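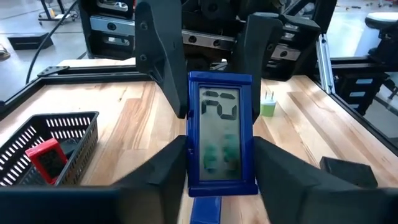
Gremov Collection Kit for Gift and Toy Drives

Running a toy drive is one of the nicest things a workplace, school or church can do, and we love getting the phone calls in March from people who are already planning the next one (yes, March!). The Gremov kit came out of those calls. It has everything you need to set up a drop-off point, keep track of what comes in and get it all to the charity that will hand it out.

What's in the kit

5 flat-pack collection bins with lids
Sign panels for each bin, front and back
1 roll of 3000 gift tags, perforated
Donor cards and a pad of sign-in sheets
Organizer's handbook, 57 pages, spiral bound
A sturdy folder for pickup forms

The bins

Each bin holds 135 liters, so a good-sized boxed game or a big teddy bear goes in without a struggle. They fold out of one piece and need no tape or tools. The slot in the lid is wide enough for most wrapped shoebox gifts, and for anything bigger you just lift the lid off. When the drive is over they fold flat again and slide behind a cupboard until next year. Ours are on their fourth winter and still going strong!

Please keep them indoors. The board is coated and will put up with a damp coat sleeve, but it won't survive a night of rain.

The tags

We're really proud of the tags. Each one has a space for the age group and a short note on what's inside, and a tear-off stub with the same number printed on it. Tag goes on the gift, stub goes in the folder. Maysoun Hourani, who ran the drive at the Postma warehouse, told us she used to spend two evenings unwrapping and rewrapping presents to find out who they were meant for. With the tags she was done before supper.

The tags come in four age bands: 0 to 2, 3 to 6, 7 to 11, and 12 and up. Put out plenty of the last one. Teenagers get forgotten at every drive we've ever helped with, and a sign at the bin asking for headphones, art supplies or gift cards makes a huge difference.

The handbook

Veerle Visser and Yasaman Mousavi wrote it together after years of sorting toys in a very cold hall. It covers choosing a charity partner, what to ask them before you start (new items only? wrapped or unwrapped? last drop-off date?), sample emails to staff and parents, and a sorting plan for the final week. The chapter on batteries is short and you should read it first.

The January 2019 edition has a new section on gift cards and cash donations, with a simple log sheet you can copy as often as you like.

Refills and extras

Tags, donor cards and sign-in sheets can all be ordered separately. Extra bins come in pairs. If your group already has a Dranitz rolling cart, the bin fits on the lower shelf with the lid on.

Sign panels can be printed with your own logo and the name of your charity partner. Send the artwork to Floor Bakker at the Hivier print room and she'll mail you a proof before anything goes to press.

Borrowing a kit

Small groups can borrow a full kit for the season and pay only for the tags they use. Ask for the loan form when you get in touch, and tell us how many drop-off points you have in mind.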